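Search this site Enter keywords Go

Visit report: manipulation project course, Trunwood campus

Mar 27, 2023

The Drinda project is a two-semester student course in robot manipulation, run out of a shared lab on the Trunwood campus. Our group attended the spring visit session, which covered the current state of the task set, the operating procedure and the evaluation method. The session ran 2 hours with a short break.

The course is organized in 4 teams. Each team owns one task family and writes its own task sheet, reset procedure and success criteria. The families at present are cable handling, drawer and door operation, sorting of soft goods, and tool pickup. Teams share hardware time through a booking sheet, and the cable team holds the most slots this term.

Cable work was covered first. The task sheet treats connector insertion and removal as separate tasks with separate scoring. Insertion is scored on seating depth and on whether the housing moved from its start position. Removal is scored on time and on peak load at the wrist. The students reported that a stiff cable is harder to handle than a thin one, because the cable pushes the plug out of line as soon as the grip relaxes. Their present approach is to grip close to the plug and to approach along the socket axis. 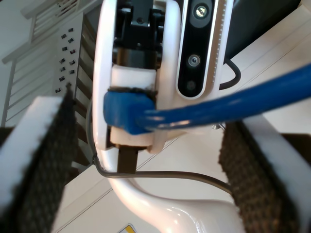
Cable task: blue cable and plug at the white block, between the two gripper pads.

Finger pads are treated as consumables. The teams use a dark, coarse-textured pad on the inner face of each finger and log the change date. We asked whether pad wear had been separated from operator skill in the results. It had not, and the students listed this as open work for August.

Data handling was covered next. The project has logged 2,613 attempts since the start of the course. Each attempt is stored with a task code, an outcome and a free-text note. Attempts with missing notes are kept but left out of the team totals. The storage layout follows a scheme called Chevalier, written by an earlier class. Its documentation is thin, and a rewrite is planned.

The second half dealt with moves between workspaces. A policy trained at one table tends to fail when furniture height or background changes, so the teams collect in furnished areas as well as at the bench. Fast travel between stations produces heavy blur in the wrist views. One team drops these segments before training and another keeps them. Both versions were trained on 200 attempts, and the comparison had not been finished at the time of our visit. 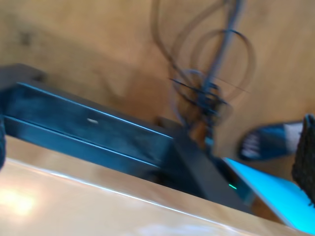 Motion blur in a view across the tabletop, with the black drawer unit and hanging cables.

Questions from our side concerned reset time, which takes up more of each booking than the attempts do. The drawer team has cut its reset to a fixed checklist. The cable team still resets by eye, and its start positions vary more as a result.

Fillotport will host the return visit. We have asked for the task sheets and the scoring script in advance, along with the pad change log.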